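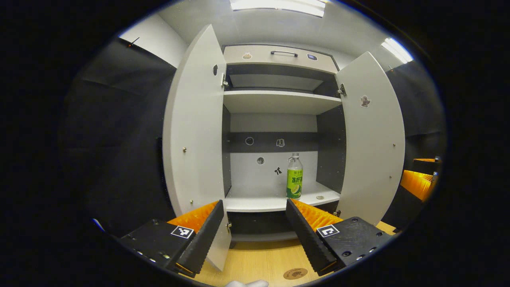
*Figure 4.1 A bottle on the bottom shelf of an open cabinet, as recorded through a fisheye lens between the fingers of a hand-held gripper.*

# Chapter 4: Gathering Good Examples

In the last chapter we spent a good deal of time on what happens inside a learning system once it has been given something to learn from, and I hope the exercises with the toy arm left you feeling a bit less wary of the whole business. Now we have to go back a step (I did promise we would) and ask where the examples come from in the first place. It is slower, dustier work than training, and I'll admit I have grown very fond of it.

Look again at Figure 4.1. The doors are open, the bottle is standing on its shelf, and the two fingers are spread well apart. A person holds a gripper of this kind in the hand and does the job the way they would like a robot to do it later on. The camera travels along with the fingers, so the learner gets to study the task from very nearly the place where its own camera will sit. The square black-and-white markers on the gripper body can be found by software in each image, and on many designs they are used to work out how far open the fingers are. We will come back to markers in Section 4.4, and to the bowed look of a fisheye lens in Section 4.5, where you'll be glad of that old geometry set.

## 4.1 What counts as one example?

Through most of this book we will call a single recorded attempt a **demonstration**. It has a beginning, an end, and a stream of images in between, and alongside the images there is a record of where the gripper was and how wide its fingers were open at each moment. A still like the one in our figure is only one thin slice of a demonstration. You can't tell from it whether the person was on the way in to fetch the bottle or had just set it down, and neither can the learner, which is a very good reason to keep your frames in order and your clocks in agreement!

Deciding where a demonstration begins is harder than it sounds. When Nuno Caldeira and I put together the first Wernska collection, which was all cupboards and shelves, we let each person press the button whenever they felt ready. Some started with their hand already at the door, and others strolled over from the other side of the room. We ended up with 723 recordings and a lovely long November of trimming them by hand, with a great deal of tea. For the second collection we marked a starting spot on the table, and the trimming took us a couple of afternoons.

## 4.2 Variety, and how to plan for it

Suppose you recorded 400 demonstrations of a bottle being lifted from exactly the same spot on exactly the same shelf. You would have a tidy folder and a system that could very likely reach for that one spot and not much else. Move the bottle a hand's width to the left and it may well close its fingers on nothing. So we vary things on purpose: where the object stands, which shelf it is on, how far the doors are swung, the height of the gripper at the start, the colour of the label, and the lights overhead.

Lighting deserves a special word, as it catches nearly everyone out at least once. A cabinet is a shadowy sort of place, even in a well-lit room, and a ceiling light that comes into view above the doors can make the camera darken everything beneath it. Record with the lights on, record with half of them off, and write down which was which.

The Szulc planning sheet, printed at the back of this chapter, has 13 rows for this sort of thing. Fill it in before you pick up the gripper. Horácio Lobo, who taught me most of what I know about collecting, used to fill his in with pencil and rub out as he went, and I still think that's the best way to do it.

## 4.3 Keeping the untidy ones

New collectors tend to delete any attempt that wobbles. Please don't be too quick about it. A demonstration in which the finger brushes the door, backs away and tries again has a recovery in it, and recoveries are precious to a learner that will sooner or later brush a door itself. Give such recordings a label of their own, so that you can leave them out or put them in when you come to train. Attempts where the object is dropped and left lying should be kept as well, in a separate folder.

**Before you read on.** Choose a cupboard at home and a single object inside it. Write down five things you could change between one attempt and the next, then ask somebody else in the house to do the same without seeing your list. Bring both lists with you to Section 4.4.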